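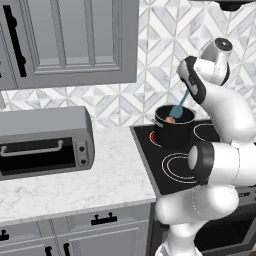

*Spatula in the pot, glass cooktop.*

## 4. First use on a glass cooktop

I've run my Podel induction top for two winters now, and most of the trouble I had came in the first week. So please do this part before you cook anything you care about!

1. Wipe the glass with a damp cloth, then a dry one. Check the bottom of your pot too (grit scratches, and I have the marks to prove it).
2. Pour in 500 ml of cold water and set the pot on the ring that fits it best.
3. Hold the power key until it beeps. It's a long press — longer than you'd think.
4. Slide up to level 8 and let the water boil.
5. Drop to level 2. The bubbles should die down quickly.
6. Switch off and leave the pot where it is until the "H" goes out.

**Note:** If the display blinks and you get no heat, your pot probably isn't magnetic. Try a fridge magnet on the base. My friend Oda lost a whole evening to this with her nice copper pan.

**Caution:** The glass stays hot after the ring is off. Keep plastic lids, spoons and bags away from it while the "H" is lit.

### Setting the hold temperature

Press the thermometer key and pick 68 °C. I use it for soup and for keeping gravy warm, and it's good for oatmeal if you stir now and then. The setting clears when you cut the power at the wall, so you'll have to enter it again after that.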